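Speaker notes – Dzifa Baidoo, Hernarbridge, 12/07/2025

Slide 6. Skip the Ivinent logo, go straight to the wrist.

The Omus sim had the two-arm cell passing every pick before we bolted anything down. I didn't believe it in November and I don't now. Ask who has seen a simulated wrist band work itself loose. Wait for hands.

What we do on the real cell:
Re-zero both wrists every 60 hours. The Hofstetter manual says 845. Read that number out slowly.
Check thumb clearance over the plate rim by hand, with the power off.
Wipe the finger joints, then run 6 slow closes before any fruit goes on the table.

Somebody will ask if the sim saves maintenance time. My answer – show me the log. Ours says it moved the work to later in the week.

Last slide, leave it up during questions. Sim view, left hand short of the fruit, plate under the arm.
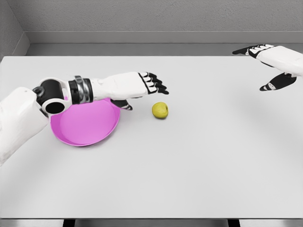
If there's time, go back to the re-zero interval and take the argument about 845 from the floor.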